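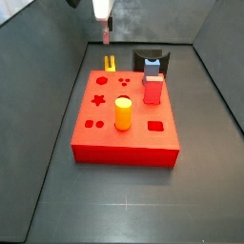

The shape-sorter task at Burnia, with the gripper above the box.

I have been a fan of the shape sorter for years, and I don't mean as a toy for my kids (though they wore one out). I mean as a test for robots. A red box, some holes, some blocks. A yellow cylinder standing beside a round hole looks like the easiest problem in the world, and I have watched very good robot arms spend a whole afternoon failing at it!

So I was thrilled to read the Liltard results this October, and I want to argue for the part of the paper that I think most readers will skip.

The headline is the success rate, naturally. The group at Burnia trained one policy on 2,020 demonstrations, ran it on blocks it had seen and blocks it hadn't, and got a number good enough to put in the abstract. Fine, and congratulations to them. But go to the back, to the section on failed insertions. They kept every failure. They sorted them by hand into 12 kinds: block tipped on the rim, block released too early, right hole but wrong angle, and so on down the list. Then they took the 37 worst starting layouts and used only those to decide what to collect next.

I love this. Most of us, when a policy is weak, go and collect more of everything. I've done it myself, more than once, and my logs from the Momon project are full of pretty, easy grasps that taught the arm very little. It feels productive because the counter goes up. The Burnia group gathered a small second batch aimed at the ugly cases, with blocks standing close together, or one partly hiding the hole it's supposed to go into, and the arm got better at exactly those. The comparison run, with 3,000 ordinary demonstrations and no sorting of failures, came out behind.

There are fair complaints. A friend who works on Vahidi told me the whole thing depends on people agreeing what counts as "tipped" and what counts as "wrong angle," and she's right, the paper is thin there. I'd like to see two people label the same failures without talking to each other. I'd also like to know how long the labeling took, a figure I couldn't find anywhere. And a plain gray workspace with steady light from above is kind to a camera in a way that a kitchen counter will never be.

Still, I would take this paper over another five points on somebody's benchmark. It gives a small lab something to do on Monday morning with the arm it already has. You need a box with holes, a stack of recordings and the patience to watch your robot get it wrong, again and again, and write down how. I started on my own old recordings last night and was up far too late. So far I have a category for "let go while still above the wrong hole," and it is filling up fast.

Back to top | Contact the author | © 2022 All rights reserved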